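Bench notebook, Kuo arm, footwear tasks
June 15, 2026

Started the morning meaning to record slides and ended it rewriting the rules for recording slides. The rules now run to two pages. I remember when they were a sticky note, and the sticky note was mostly a complaint about the cable.

What set it off: Zirnorcombe sent back the last batch with a polite message saying 124 of the 520 episodes could not be used as labelled. I went through a good handful of the rejects with a cup of tea and a growing sense of shame. They are right. The arm did nothing terrible. We did, by writing "pair placed neatly" on anything where both shoes ended up the right way up and in the same postcode.

So, what is a pair placed neatly? Three of us had three answers. Mine was heels level and inner sides touching. Another was toes pointing the same way, gap no wider than a finger (whose finger, and do we mean a gripper finger, was not settled before lunch). The third was "you know it when you see it", a fine rule for a hat shop.

Agreed wording, to go in the shared copy as rule 4:

Both shoes sole down. Both toes pointing the same way. Inner sides touching or overlapping by no more than the thickness of the rim. Heels may differ by up to 2 cm. If you have to tilt your head to make it neat, it isn't neat.
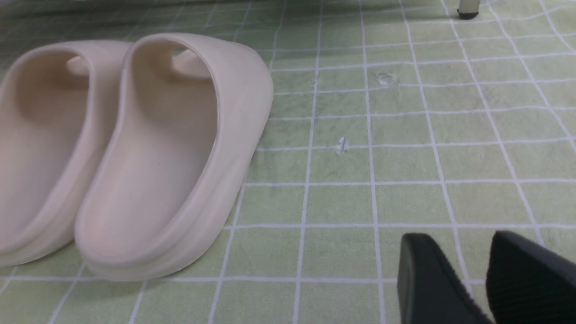 Rule 5 is about what else is allowed on the floor. The old wording was "clear work area", and everybody who has signed under it has read it as "clear of things I would trip over". Bits of fluff and paper count from now on. They matter more than they look, because a pale fleck on a green ground is exactly the sort of thing the detector gets excited about, and last month it spent a whole run reporting a very small third shoe. Sweep before the first episode and again after every break. Furniture legs can stay where they are, provided they stay where they are. If a chair or table gets nudged halfway through, stop, log it, start a new block. Do not nudge it back and hope.

Rule 6, approach. We have been letting the open gripper wander in from whichever side it liked. From now on the operator picks a side at the start of the block and sticks to it. I would also like us to stop hovering. Hovering is what we do while we think, and the model learns the thinking as well, so we end up with a policy that reaches the shoe and then pauses over it like someone choosing a biscuit. Decide first, then move. If you haven't decided, park the arm.

Speed near the floor: 5 cm per second in the last stretch, no faster. Flitero's controller will let you go a good deal quicker and will not say a word about it until the fingertip meets the tiles. I know what a new pair of finger pads costs. I also know who filled in the form for the last two.

Rule 7, the ground pattern. We argued about this one longest. The grid is handy for judging by eye whether a shoe has turned, and that is the trouble with it. People have started lining shoes up with the white lines because it looks tidy, and then every "neat" example is neat relative to the grid, and the poor thing will learn that slides belong on squares. Placement should be at a mixture of angles. Write the rough angle in the log before you put the shoes down, otherwise you will write down whatever angle you got and call it the plan. I have done this. It is very easy.

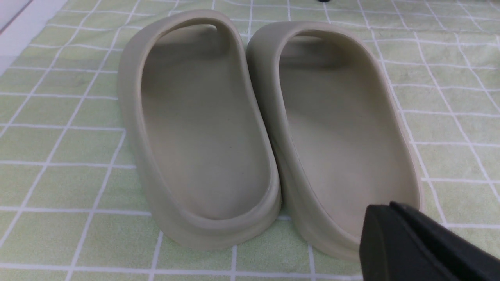 Page last changed: June, after the afternoon session (rules 4 to 9)

Rule 8, wrinkles. Where the ground is fabric and the grid lines bend, leave it alone within a block. Small ripples are fine and probably good for us. A fold big enough for a fingertip to catch is not fine. The test is to run your hand across it with your eyes shut, which looks silly but takes two seconds, and there was no support for my idea of a ruler.

Note on hiding. When the gripper covers part of a heel we still label the whole shoe, guessing the hidden edge from the visible rim. Grarnance label only what they can see, and their numbers look better than ours on that account, or possibly on several others. I think the whole-shoe way is right for placing and the visible-only way is right for grasping. We should say which one we used at the top of every batch. At present we say nothing, and the person downstream finds out by being annoyed.

Rule 9, stopping. Any of us can stop a run at any time without giving a reason. This was always meant to be the rule, but it was never written down, so in practice people stood there composing their reason while the arm carried on. Stop first. Write "stopped" in the log. If a reason turns up later, add it.

Still open:

Soft shoes. A foam rim may give a bit when squeezed, and we have no grip force figure for anything of the sort. I don't want to borrow the one for the hard clogs.

Whether to relabel the old batch or just record it again under the new rules. I lean towards recording again – relabelling means arguing about rule 4 with ourselves one episode at a time, and I have seen how that goes.

Review of all this in August, by which time somebody will have found the loophole in rule 6. My money is on me.

To do before the next block: broom, spare finger pads, print the rules large enough to be read from the operator's stool, take down the sticky note.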